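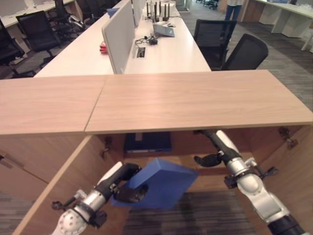

The cupboard in question, with the blue box half in (or half out).

Countertop panels don't line up over a low cupboard — fix it, or live with it?

Asked by Lina Sleiman, Jun 17, 2021

Hi all, hoping someone handy can talk me through this. We've got a low cupboard at work with a light wood top on it, and the top is in two pieces. The join is a bit left of the middle. The right piece sits slightly higher than the left one and also sticks out further at the front, so you get a little step along the seam. I catch my sleeve on it, pens roll up to it and stop, and it bugs me every single day.

The cupboard itself is fine! Same sort of light wood, hinges are solid, grey carpet underneath. We keep a dark blue binder lying flat on the shelf at the back and I'm trying to get some boxes in there too, so I'd rather not fill the whole inside with brackets and bits of timber if I can help it.

I've got a drill, a couple of clamps and a bottle of Kilgate wood glue that came with the house. Can I just glue and clamp the two halves level? Or does the whole top have to come off? I'm renting the office and the cupboard's mine, if that matters.

Answer from Roscoe Tillman

Don't glue anything yet. Empty the cupboard, lie on the carpet with a torch and look up at the underside. I'd bet the two panels are screwed up from below through some kind of rail, and whoever put it together did the left one up tight and left the right one floating. Or there's a blob of old glue or a stray washer sitting under the right one holding it up. Had exactly that on a Geson sideboard a few years back, spent a whole Saturday planing the top and then found a bit of folded cardboard underneath. Felt like a goose.

So, the order I'd go in:

Back off all the screws on the right panel, don't take them right out.
Push the panel back till the front edges match. If the screw holes won't let it move, drill them out a touch bigger and put washers on.
Lay a straight scrap of timber across the join and clamp it down at the front. Bit of baking paper under the scrap so you don't mark the colour.
Do the screws up a little at a time, going back and forth.

Check the length of any new screws before you put them in. A screw poking up through the top is a very bad feeling. If it still won't sit flush after that, one flat steel plate across the seam underneath will do it, and you'll lose next to no room inside.

Answer from Anong Onsri

just put a desk mat over it lol. I got a Virine one, the 1000 mm size, covers a join like that no worries. your sleeve will thank you

Answer from Mwangi Lukumay

Roscoe's way is the right way, I'd only add a couple of things. Have a look at whether the cupboard is standing level before you touch the top. On carpet they can settle to one side, and if the sides have gone out of square the top can end up looking stepped when the panels are perfectly okay. Slide some packers under the low side and see if the step shrinks.

Also — if you do end up gluing the edges, leave the clamps on overnight, and don't lean on it the next morning like I did.

Comment from Lina Sleiman

Thanks everyone! Going under with a torch on Monday. Anong, the mat is plan B.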